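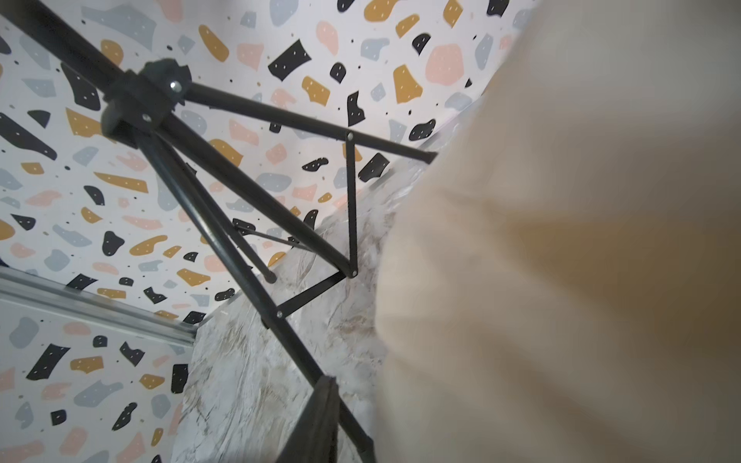 Gurnevex Chores is a set of 298 recordings of a robot arm having a go at the small jobs people do at home without thinking, and we're pretty thrilled to be sharing it. Folding a black metal stand is our favourite so far. Thin tubes, a ridged knob, small silver rivets at the joints – plenty for a gripper to snag on, and with busy terrazzo wallpaper behind it the edges still come through sharp on the wrist view. Can machines do this yet? Sometimes!

What's inside
298 recordings, 22 chores, 2 rooms. Each one has wrist video, joint positions and a short note from whoever was watching. Failed tries are kept and labelled.

Getting started
Unpack the archive, then open the Neller folder first. It's the smaller room and loads quickly. The Thongsuk folder needs 800 MB free.

Known problems
Colour drifts a bit between morning and evening runs. Notes from June are short, sorry. Towels are still a mess – we'd love to see someone do better with them.

Licence and contact
Free for study and teaching. Please credit the Worken group. Questions go to Heike Brandes, who answers mail every Thursday.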